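Members of the Witcombe shared workshop have spent the summer building a two-armed robot station that handles paintbrushes and paint bottles, and they plan to open it to other members before the end of August.

The project is called Flidia. It was started by Siyabonga Jacobs, a cabinetmaker, and Melaniia Savchuk, who repairs sewing machines and does most of the wiring. They were joined in the spring by Delali Wumbei, who writes the control software. The three work on it in the evenings and on weekends.

The aim is modest. Jacobs wants the station to take a brush out of a cup, put it down on the table, and later put it back. After that comes moving a paint bottle out of its tray. Painting is a long way off, he said, and may be left to whoever picks up the project next.

"People ask when it will do a portrait," Jacobs said. "I would be happy with a brush going in the cup, bristles up, every time."

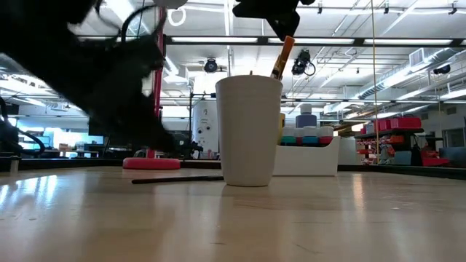 **WORKSHOPS & MAKERS**

The cup has been the hardest part so far, according to Wumbei. A brush leaning in a cup rests at a different angle each time it is dropped in, and the gripper has to come down on the handle without knocking the cup over. In a run logged last week, the arm was given 18 tries at lifting a brush by its handle. Wumbei did not want to give a score for that run until the group has repeated it with a heavier cup.

She has kept every attempt since the arms were first powered up. The log stood at 3682 entries on Friday, including a long stretch from early summer when one joint was set up backward and most of the tries ended with the gripper pointing at the ceiling.

The group has spent $1758 of its own money on the station, not counting the arms, which came secondhand from Takow, a packaging firm that was clearing out a test lab. Another $1000 came from the workshop's tool fund after a vote in the spring. Savchuk said most of the cash went to cables, connectors, and the metal frame, and that she had bought the wrong size of bracket twice.

Not all members were in favor. Roald Wikström, who has rented bench space at Witcombe since it opened, voted against the grant. He said the money should have gone to a new belt for the drum sander and better dust collection.

"I have nothing against it," Wikström said. "It takes up a lot of floor, and the sander is still down."

The sander belt has since been ordered. Soudabeh Tabrizi, who manages the building, said the floor space would be looked at again in the fall, when the winter classes need room.

Each arm is mounted on its own side of the table, and the two can reach the same patch of wood in the middle. That overlap is useful for passing things across, but it also means they can hit each other. Wumbei has written a rule that stops both arms if the grippers get too close. The rule is set wide for now, and Savchuk said it trips more often than she would like.

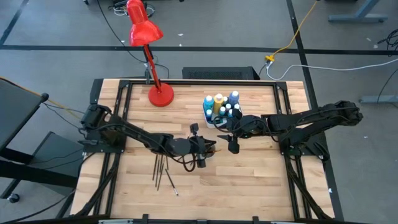 ### Open evenings and training

Members who want to use the station will have to take a short training session first. It covers the stop button, where to stand, how to start a recording, and how to set out the brushes and bottles before a run. Tabrizi will keep the sign-up sheet at the front desk.

Sessions will be held in small groups, with Savchuk or Wumbei present. Long hair must be tied back and loose sleeves rolled up, as with the drill press and the lathe. Children may watch from behind the tape with an adult.

The software will be shared with members on the workshop drive. Part of it is based on a set of motion scripts called Ibrahim, which Wumbei wrote for an earlier project, a label-sticking machine that is no longer in use. She is still writing the instructions and has asked for someone with no programming background to read them through.

Jacobs is also looking for used brushes with handles in decent shape, in any width, and for paint bottles with the caps still on. They can be left in the box by the wood rack, marked with the project's name. Dried-out paint is fine.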